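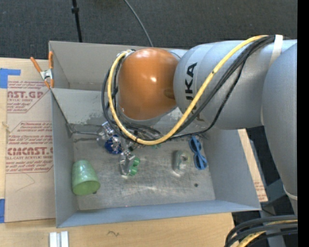
Robot arm and gray bin.

So we went to Hesley! I promised a few of you a write-up, especially those of you with kids at the same stage, and I took notes on the back of the campus map (most of which I can still read).

Quick background if you're new here. Ruoxi is my niece, she's seventeen, and she wants to study baking and food science, in that order. Her mom, Wanting Peng, has been my best friend since long before she married my brother, so I get dragged along to these things and I love it. Hesley was the third college on our list and the one I knew least about. It's small, with 1,577 students according to the welcome talk, and it sits on the hill above Viltden, a pretty little town with a very confusing one-way system. We went around it twice. If you're coming from the south, ignore your phone and follow the brown signs past the water tower.

Parking is $20 for the day in the lower lot and it's a steep walk up. Wear real shoes. Wanting wore the nice ones and was carrying them by two in the afternoon.

Check-in opened at nine and we got there at ten past, which was already too late to get a spot on the first tour. Book the tour online before you go. I thought I had, but what I'd booked was the lunch. They put us on the 11:15 and in the meantime we sat in on the welcome and the money talk, back to back, in a hall with the heat turned up to August.

The welcome was the usual. A nice video, a lot of trees, a choir. The money talk was the good one. Zhiqiang Cai from the financial aid office ran it, and he got right into it with the forms up on the big screen, going line by line through the parts people get wrong. Wanting filled four pages. The big news for us is a scholarship for first-years going into any of the food programs, and all it takes is a 1,000-word essay and one reference that can't be from a family member (there went my big moment). The deadline is earlier than the regular one, at the end of January, and it's on a different page of the website from everything else, so go looking for it. Somebody asked whether you lose it if you switch majors and the answer was yes, at the end of the semester you switch in. He said it very kindly but he did say it.

Then the tour. Our guide was a second-year with a very loud voice and a talent for walking backward down stairs. Library first: lovely, quiet, a whole wall of cookbooks on the top floor that Ruoxi had to be peeled away from. Then the rec center, where I learned there's a climbing wall and a pool, and that the pool is closed until spring. Then the dorms.

I want to spend a minute on the dorms, as this is the thing people always ask me about. We saw one, Trnka Hall, where a lot of the first-years live. The rooms are doubles and they're small. I mean you could shake hands with your roommate from bed. But the windows are huge, there's a sink in each room, and the kitchen on each floor has two full-size ovens, which got a gasp out of my niece that the climbing wall had not. Laundry is in the basement and paid by card. The hallway smelled of burnt popcorn. I asked about quiet hours and the guide laughed a little too long before telling us eleven.

Lunch was at Butard, the student café, and this is where I have some complaints. The line was out the door at noon and our booked lunch turned out to be a voucher for the same line everyone else was in. The soup (leek and potato) was good, the sandwich was cold in the middle in a way that told me about its morning. The bread was another story. It comes from the teaching bakery, it's baked by students, and I had three rolls and put a fourth in my purse. Go for the seeded ones.

We sat with another family there, a mom named Silvana Cavalcanti and her son, who'd come to look at hospitality. She had a spreadsheet! With every college they'd visited and columns for things like distance to the nearest pharmacy. I was so jealous. She let me copy down her questions and I'm putting the best ones here because they were better than mine:

Who teaches the first-year classes, and are they there all week?
What happens if a class you need is full?
How late is the library open during finals?
Where do students go when they get sick on a weekend?
Can you stay over Thanksgiving break?

The answer to that last one at Hesley is yes, but only in Trnka and you have to sign up early in the fall. 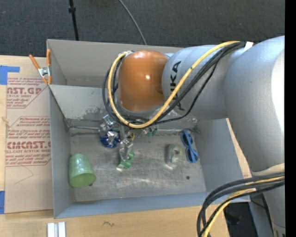

A KUKA arm with its gripper down in the box.

After lunch came the part we'd driven all that way for, the baking program. It takes 80 new students a year and they split them into groups for the practical classes. The open session was run by Manee Mahawong, who teaches the bread classes, and I would follow this woman anywhere. She put the parents to work too. We got aprons and a lump of dough each and she went up and down the tables poking it. Mine was "tired." Ruoxi's was "getting there," and I have never seen a teenager so happy with two words. Wanting's got no comment at all, only a long look, and we've been bringing it up ever since.

While the dough was resting she talked us through the first year. Mondays start at five in the morning in the bakery and that's the one thing that scares people off, she told us. The rest of the week is a mix of chemistry, food safety, costing and business math, and a writing class that everyone has to take. There's a lot more chemistry than I'd pictured. Ruoxi is fine with chemistry. She is less fine with five in the morning, and I watched her think about it for a good long while.

In the second year they do a placement, twelve weeks, and it can be anywhere that will have you. Most go to bakeries or hotels, some to the big food companies. Students find their own with help from the department, and it's paid, though how well depends on the place. I asked if anyone ever fails to find one. Ms. Mahawong's answer was that it happens, and then you spend the twelve weeks in the college bakery with her, so people tend to try hard.

Things I liked: the teaching kitchens, which are big and bright and have been used hard. Faculty who stuck around to talk, even after four when they must have been dying to go home. How close it is to town, ten minutes on foot if you're going down. The bus to the train station is free with a student card.

Things I didn't: the lunch, see above. Signs on campus are terrible, and the map has north pointing sideways. There was nowhere to sit down between buildings, so bring a folding stool if you have a grandparent along. And the student panel at three was a bit too polished for me. When I asked what they'd change, every one of them said "more hours in the day." Come on! Tell me the showers are cold!

(Ruoxi caught up with one of them afterward on her own. The showers are fine. The Wi-Fi on the top floor of Trnka is not.)

We drove home with the windows cracked on account of three lumps of dough rising in the back seat. Mine got out of its bag somewhere on the highway and I've been picking it out of the seatbelt since. Baked them all when we got in, ate them with butter standing up, and Ruoxi started a list on the fridge with Hesley at the top and a question mark after it. The question mark is for the five a.m. thing.

We've got one more visit to go, and then she has to get that essay written. If anyone has been through the Hesley interview in the last year or two, please leave me a comment. I'd love to know if they make you bake, and whether you're allowed to bring your own apron.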